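Joint promotion grant for a small honey co-op, is it worth it?
Posted 27th June in Farm Funding Help

We're a honey co-op with 24 members and one working printer. The Sandholm producers want us to join them in a two-country bid to promote regional honey. Do we need our own paperwork, or does theirs cover us? The guidance is 74 pages long and I have read the cover twice.

zirncombe_bees

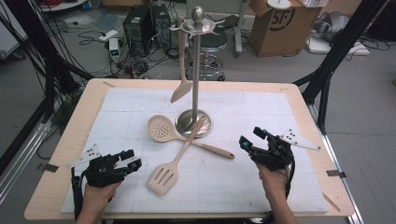
Beige spatula on the stand, slotted spoon on the board.

You need your own. Each partner signs and each partner shows it can pay its share up front - the grant comes later, in its own sweet time. We went in with a group from Lomska in February and spent 5 weeks arguing over what counts as a tasting event. 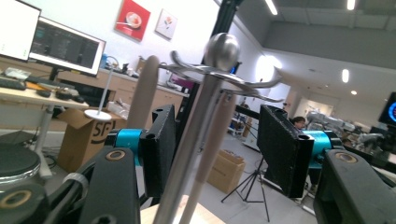 Get that definition in writing before anyone books a hall. Also check whether your label can appear on the posters. Ours could, at a size suited to bees.

Kristiansen

Just apply alone, much easier. We got 482 for a banner once. Might have been a different program.

lomska_plums

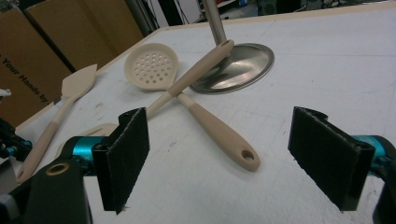

Beige utensils with their handles crossed.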